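Looking after your football boots between games

My son plays in the under 11 team and I wash more boots than I wish to. After some seasons I have my own method, and other parents at the club ask me for it, so I write it down.

Knock the boots together outside, sole to sole, while the mud is still soft. Then take an old toothbrush and lukewarm water with a drop of dish soap. Do not put them in the washing machine - the glue at the toe will open. Pull out the laces and insoles and wash these apart. 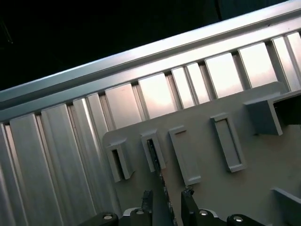
Drying needs patience. Stuff the boots with newspaper, change it after one hour and again before bed, and leave them in a place where the air moves. Never put them on the heater, the leather becomes hard like a biscuit. For studs I use the same toothbrush dry.

For leather boots, rub in a little conditioner every 3 weeks. I bought Vukden for 11 dollars and the tin lasts from the first training until November. Synthetic boots do not need it. Check the studs for sharp edges before each game and change the worn ones in pairs.

Zdislava Jurčo
2023-03-30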